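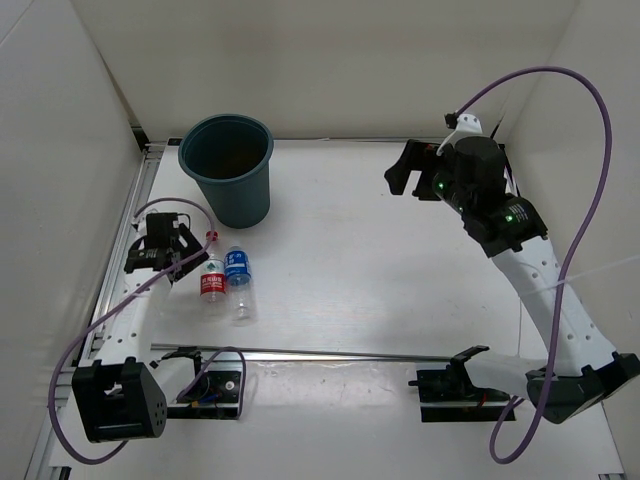
Amparo Lizarraga
Compras y planificación, laboratorio de manipulación de Dokville

Asunto: Re: [equipamiento] Presupuesto de la segunda celda

Hola a todos:

Contesto a la lista porque varios me habéis preguntado lo mismo por separado. Dejo citado el mensaje de Stedby y respondo debajo de cada parte.

> Nos han pedido cerrar la lista de material antes de agosto. Nuestra idea
> era copiar la celda de dos brazos tal cual: mismos brazos, misma mesa,
> mismo cerramiento. ¿Hay algo que cambiaríais si la comprarais hoy?

Los brazos no los cambiaría. Para tareas como la de las botellas y la papelera nos sobra alcance, y el equipo ya conoce los recambios. La mesa blanca sí la discutiría. Las botellas de plástico transparente se confunden con el tablero, y con las etiquetas se apaña uno, pero el cuerpo de la botella casi desaparece. Un tablero gris mate cuesta lo mismo en la oferta de Fakhoury y hay que decidirlo antes de pedir, no después. Si preferís mantener el blanco para que los datos de las dos celdas sean comparables, lo entiendo, pero que conste por escrito en la solicitud.

El cerramiento claro lo dejaría igual.

> En cables habíamos puesto una partida de 50 euros por brazo. ¿Es
> suficiente?

No. Poned 86. Los cables morados van por fuera del brazo y hacen bucles amplios, así que conviene pedirlos largos y con un juego de repuesto. La partida de 50 cubre el cable justo, sin repuesto y sin bridas. Yo añadiría además guías para sujetarlos a los eslabones, que no están en la lista de nadie y luego salen de la caja de gastos menores.

> Sobre las pinzas: Wetedham nos ofrece un plazo de 71 días. ¿Esperamos o
> buscamos otro proveedor?

Depende de cuándo tengáis la sala. Si la obra eléctrica sigue como estaba, 71 días no os retrasan nada. Si la sala está lista antes, pedid que entreguen primero los dedos y los motores de muñeca – se pueden facturar como líneas separadas y el precio no cambia. Lo que no haría es mezclar pinzas de dos fabricantes en la misma celda. La calibración se complica y el contrato de mantenimiento solo cubre una de las dos.

> ¿Y los objetos? No tenemos partida para eso.

Pues hay que crearla, aunque sea pequeña. Papeleras, botellas de varias marcas y tamaños, cajas. Se deforman, se rayan, pierden la etiqueta. En nuestro presupuesto van como fungible, con reposición cada 4 meses, y administración lo ha aceptado sin problema. Si lo metéis como inmovilizado os pedirán número de inventario para cada botella.

Me falta una cosa por vuestra parte: el presupuesto del bastidor. En la hoja aparece el perfil de aluminio, pero no los carriles donde se montan las bases de los brazos ni la tornillería. Mirad si Fakhoury lo incluye en el precio del conjunto o lo cobra aparte, porque en la oferta no queda claro.

Si me mandáis la hoja corregida antes del jueves a las 12:00, la paso junto con la nuestra y pedimos los portes en un solo envío.

Un saludo,
Amparo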